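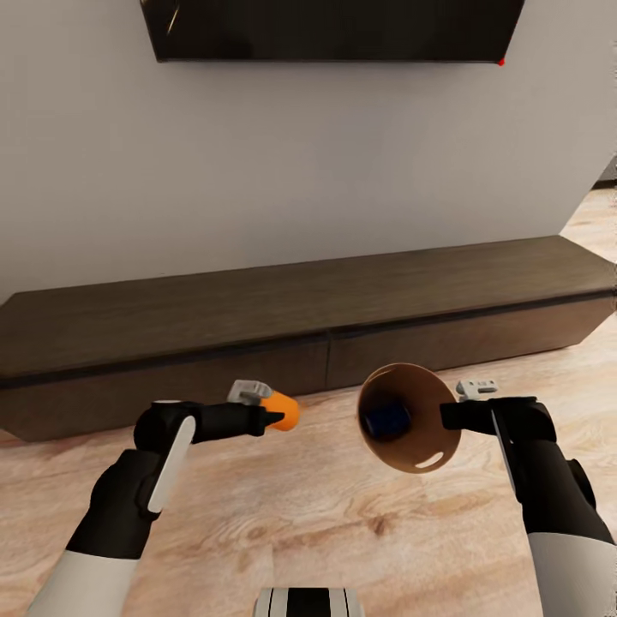
Skonico simulator, living room set: orange piece in the left gripper, brown bowl in the right.

1/ I am testing the Skonico two-arm simulator, home package. License is 30 euros per month, paid by me.

2/ The living room loads in 17 seconds on my old computer. Wood floor and TV console look good, the wall is a little too clean for my taste.

3/ Bowl tasks are my favorite. Both hands must work close together, and the left one is slow to learn this. After 546 runs I still change the grip force by hand.

4/ Weak point is the manual. The page for the wrist settings is from the old version. Support answered on Wednesday, very polite, with the correct page.

5/ Compared with the Balbridge kit: fewer rooms, better hands. I will renew in July.

Search posts Go Clear

Comments
Does it run without a graphics card?
Kershaw package has 32 rooms but the bowls fall through the table
Thank you, waiting for part two

Contact | © Hellville Bench Notes | Back to top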